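Notebook > Trade notes > Office supply

Reordering points for a small stationery stockroom

I buy office products for a mid-size distributor, and most of my week goes to one spreadsheet. In July we changed how it decides when to reorder paper, toner and labels. These notes cover what changed and what I would still fix.

The old rule was a flat minimum. If a line fell below its minimum, the buyer placed an order. Minimums had been set by hand years ago and copied forward whenever a product was replaced. A slow-moving archive box could carry the same minimum as a fast-moving copy paper.

The catalog has 1,528 active lines. Of those, 1,429 had a minimum that matched the line they replaced, whatever the new one sold. Anayeli Zamudio pulled that figure from the item master, and it settled the argument.
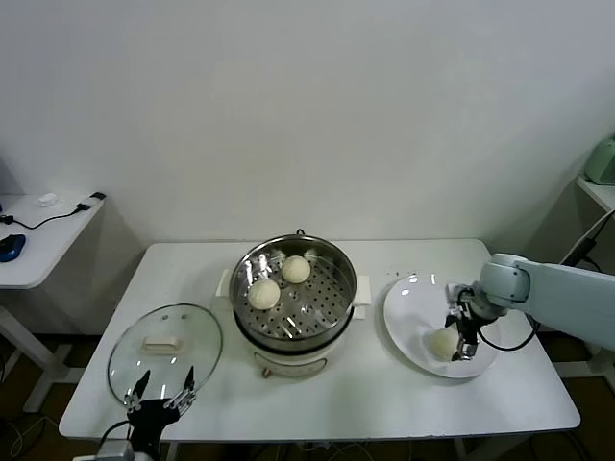

Why not let the supplier manage the stock? Suppliers see what we order from them and have no view of what our customers order from us, so their forecast lags ours by a full cycle. Rornora offered to run its own label range that way. We kept the decision in house and sent them a weekly sales file.

The new rule uses average daily sales over the last quarter, multiplied by lead time in days, plus a buffer. Lead time is measured from purchase order to put-away, and put-away is the part people forget. A pallet on the dock is not available to the picker, and ours can sit for two days at month end.

The buffer is where the work went. I set it by supplier first. Zosberg ships on a fixed schedule and rarely misses, so its buffer is small. Pavgate is cheaper on desk accessories, but its lead time has run as long as 21 days, and the buffer has to cover that.

Seasonal lines get a manual override. Planners, diaries and school notebooks make no sense on a trailing average – by the time the average moves, the season is over. Citlali Gallegos keeps those on a separate tab with start and end dates. 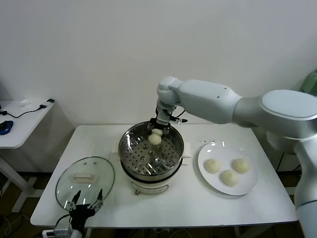

The override tab also holds contract items, meaning anything we have promised to a named account at a set service level. These are reviewed monthly. If the contract ends, the line drops back to the standard formula.

Two problems remain. Substitutions still distort the sales history: when a customer takes the blue folder in place of the green, the sale is booked to blue and the demand for green disappears. Pack sizes are the other one. The system orders in eaches and rounds up to cartons, so a slow line can arrive with a year of cover. I am testing a flag for any order where the rounding exceeds the buffer, starting with ring binders.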